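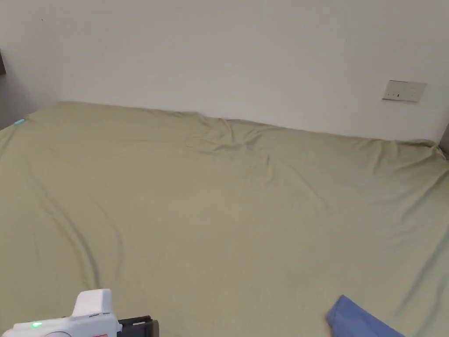 I used to fight with fitted sheets every Friday, until I worked out I was starting in the wrong place. Do the far corners first, the ones by the wall, then pull towards you – the near ones go on so much more easily!

Mine are 200 thread count from Koltine and they crease if you so much as look at them. I take them off the line a bit damp and smooth them out with my hands.
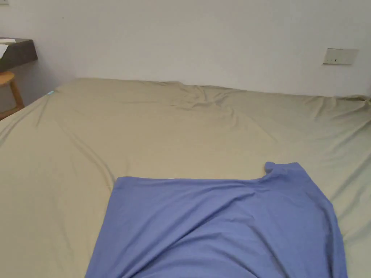
Sheet clips are worth having too (I got 2 packs at the market in Listivdale, 80p each). Oh, and sew a bit of ribbon inside one bottom corner so you know which way round it goes.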